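Organisations that send goods by parcel post from more than one site should keep a single written procedure for packing and lodgement. The steps below apply to staff at the Mudgway and Brinduston offices who prepare small consignments for collection by Gidico. Bulky freight is covered in a separate procedure.

## Before you start

Confirm that the order has been released in Nernow and that the delivery address includes a postcode. Orders on hold must not be packed, even where the stock is on the shelf.

You will need:

- a carton from the approved size range
- paper void fill
- 48 mm packing tape and a dispenser
- the printed address label and packing slip

## Packing the consignment

1. Check each item against the packing slip and initial the slip beside every line.
2. Select the smallest carton that leaves a gap of 40 mm on all sides of the goods. Cartons that have been used before may be reused if the corners are firm and all old labels have been removed or covered.
3. Tape the base seam with two strips, each running at least 50 mm up the side walls.
4. Place a layer of void fill in the base, then the goods, heaviest item first. Fill the sides and top until nothing shifts when the carton is tilted.
5. Place the packing slip on top, face up, and close the flaps. The flaps should meet without bulging.
6. Tape the top seam in the same manner as the base.

## Weighing and labelling

Weigh the sealed carton and enter the result in grams. Cartons over 2,000 g move to the next price band and require a new label. Do not amend a printed label by hand.

Apply the label to the largest face, clear of seams and edges, so that the barcode lies flat. Remove any earlier draft label from the tray and place it in the secure paper bin.

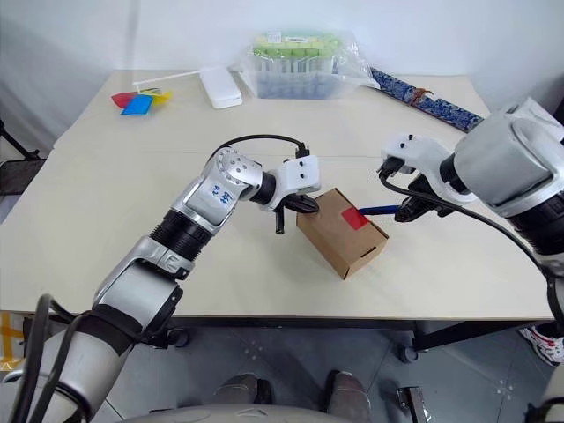
*Figure 1. Small brown cardboard carton on a white work surface.*

## Lodgement

Place labelled cartons in the outgoing cage by 3.30 pm. Cartons received after that time are held for the next business day, and the order must be marked accordingly in Nernow.

The declared value limit for standard cover is $425. Consignments above this amount require written approval from Asif Marwat, Dispatch Coordinator, before they are placed in the cage.

Retain signed collection manifests at the site of lodgement for seven years.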